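Busitard
Two-arm outdoor helper for patio and garden chores

Home / Outdoor / Busitard

Busitard is a mobile robot with two arms, made by Plultatmont for the light work around a house: putting chairs back to their place, moving pots, standing up the things the wind has pushed over. We sell it to research groups and to property service companies who want to try it on their own grounds. We do not sell it to private households yet, and on this page we try to explain why.

What it can do today

On a flat, hard surface Busitard can pick up and carry small objects which it has practised before. Good results come with plant pots that have a firm rim, with garden lights of a bollard type, and with light chairs, if there is free space on both sides of the chair. Each arm ends in a black gripper. For a chair it uses both arms together, for a pot usually one.

The work is slow. In our trials in March, a patio which a person tidies in two minutes took the robot 38 minutes. It finished the whole list of tasks in 70 per cent of the runs. In the other runs it stopped and asked for help, or it put something down in the wrong spot and did not notice.

What it can not do yet

Please read this part before you ask for a quote.

Plants without a pot are difficult. The leaves bend, they hide the stem, and the robot does not know well where to hold. We advise to keep them outside the working area.

Barbecues should not be moved by the robot. It may go near to a cold one, and it can learn to wipe the side shelf if your model has one, but we do not allow it to lift a lid or touch a gas knob. It has no sense of heat in the fingers.

Grass is possible only when it is short and dry. Stepping stones are a problem when the edges stand higher than the lawn.

Cushions it can lift, but it does not put them back neatly. Ties and zippers are for a person.

Practice in Patwary

Every Busitard comes with a licence for Patwary, our simulation program. You build your patio there, or choose one of the ready gardens, and the robot practises the task before it tries on real furniture. You can change the colour of the paving, the position of the chairs and the time of day. Patwary also puts objects in inconvenient places, such as a garden light that leans or a plant in the middle of the way, so the behaviour does not depend on a perfectly tidy start.

Success in Patwary is always higher than success outside. When you compare us with other suppliers, please ask them which of the two numbers they are giving.

In the box

Mobile base with two arms
2 grippers, with spare fingertips
Charging dock for covered outdoor areas
Patwary licence
Brida hand controller, for driving the arms yourself when the robot is stuck

Care

Wipe the fingers with a damp cloth after work with soil. Store the robot under a roof. Light rain is no problem during the work, but do not leave it outside over the winter.

Price and delivery

Price on request. Tell us the size of your area, the kind of surface, and which chores you have in mind. If we think the robot is not ready for them, we will say so in our answer.

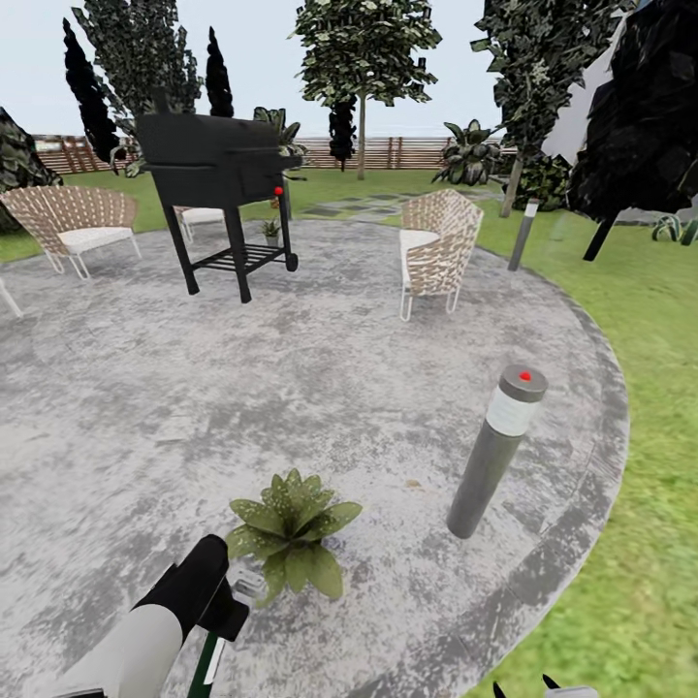 Garden patio with barbecue and chairs, simulated view.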